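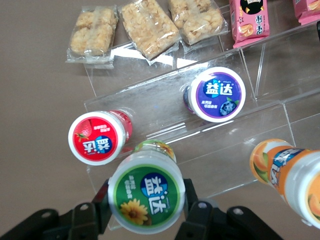

Re: [Skellance] Shop table, gum bottles and the written part

From: Vojtěch Trnka
To: Skellance members list
Date: 19 August 2020

Dear all,

Thank you to everybody who answered the last message, and especially to Thilini, whose questions I will use as my plan. I quote them first so that the new members can follow.

Thilini Khan wrote:

> Hello Vojtěch, hello all,
>
> I have read the draft for the Zetereck entry twice and I think the
> shop task is a good choice. It is easy to explain to a visitor: there
> is a customer order, the arms put it on the tray, the tray is given.
> But before I write my part I need to know some things.
>
> 1. Are we keeping the gum bottles? In the draft they are in the item
> list, but in the task description you write only of sandwiches,
> drinks and boxes.
> 2. Where is the stop button going to be on the day? The rules say the
> person in charge must reach it without leaning over the table.
> 3. Which recordings do I use for the error chapter? The folder is very
> large and the names of the files do not help me.
> 4. Do both arms work at the same time, or one after the other? I have
> described it as one after the other and I am not sure any more.
>
> Also, please can somebody tell me if "tray" and "plate" are the same
> thing in the draft. I suppose yes.
>
> Thilini

Yes, they are the same thing. I have now changed every "plate" to "tray". The word came from my first translation and I did not notice it.

1. The gum bottles

We keep them. I had doubts in the spring, and I know that Thilini had them too, but I changed my mind. A bottle lying on its side with the round end towards the gripper is a useful problem for us. When the fingers close on the two sides of the round part, the label stays visible to the wrist camera, so the program can check the colour after the grasp and not only before. Green, purple, red and orange are far enough from each other that even our simple colour check can separate them. The order sheet should therefore say "gum, green" or "gum, purple" and not the name of the flavour. I would not like to argue with a judge about what is a blueberry.

What I want to avoid is reading the characters on the label. The bottles can lie at any angle, also with the logo upside down, and I do not think we have time to make the reading part good before December. If somebody in the group wants to try it as a separate small project, please write to me and I will help.

One more point on the bottles. The clear stand gives strong white reflections along the edges of the steps. When you train on these pictures, please do not cut the reflections away. They will be there in the competition hall too, and probably worse, as the hall has lamps from above.

2. The stop button

This question is more difficult than it looks. The rule says that the button must be reachable, but it must also stay out of the path of the arms, and our table is not big. I propose that the housing with the yellow panel stays at the short side of the table, and that the person in charge stands at that side during the whole run.

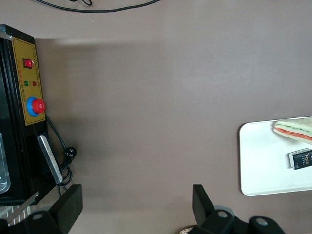
Wrist camera. Stop button panel on the left, white tray with the sandwich on the right.

Two requests from my side. First, the cables. I wrote in the safety part that no cable lies where an arm or a hand is working, and now we must make this sentence true. Black cable on a brown table is easy to see for a person, but the camera sometimes takes a loop of it for an object. Please bring cable clips. The shelf in the Owusu room has a box of them, under the soldering things.

Second, the metal plate beside the housing. It shines, and I have the suspicion that it disturbs the exposure when the wrist camera turns in that direction. I have not measured this, so please take it only as a suspicion. If the plate has no use there, I would like to move it from the table.

3. The recordings

Sorry about the file names, this is my fault. The folder holds 3,107 recorded attempts, and 248 of them are marked as failed. For the error chapter please use only the failed ones. They are now in a subfolder called "plollow_errors", and each has a short text file with the reason, as I understood it. In some of these text files I wrote only "slipped". If you look at the recording and can write something better, please do it. The judges gave us a remark last year that our error chapter was too polite.

The chapter may have 700 words and not more. I would write more about the drink cups and less about the sandwiches. The sandwich either is held or it falls, and there is not much to analyse. With the cups it is more interesting, as the gripper can hold a cup and still be too low over the rim of the tray, and then you have an error which begins as a success. 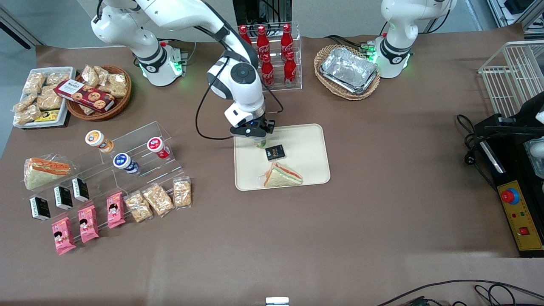 The height over the rim is also the reason why I ask everybody not to change the tray until we have finished. The beige one and the white one are not the same for the program. If you must use another one, write it in the log with your name, so that I do not search for a mistake which is not there (I lost one evening with this already).

4. Both arms or one

One after the other, so Thilini's description is right and can stay. The right arm places, then the left arm may start. The version where both move together exists on Thilini's old branch and I would like to come back to it after the competition – it was nice work, but for the rules we would need a second safety check and we do not have it.

Please keep the names "right arm" and "left arm" as they are in the program. When you stand on the other side of the table they are opposite to your own hands, and we had confusion with this before. I will put a paper label on each base.

What I still need from you

– Corrections to the item list. I have the bottles, the cups, the sandwiches, the gum, the boxes, the puffed snacks and the pink packets. If I forgot something which is usually on the table, write it.
– One person who will read my English in the safety part. I am never sure about "must not" and "need not".
– A decision if the cola rack stays in the back. For me it can stay, but the arm must reach over other things to get there, and it costs us seconds.

Answers to the list please, not only to me, so that the others can read them too.

With kind regards,
Vojtěch

2 replies · 0 shares

© Skellance student robotics club · Contact the list owner · Back to top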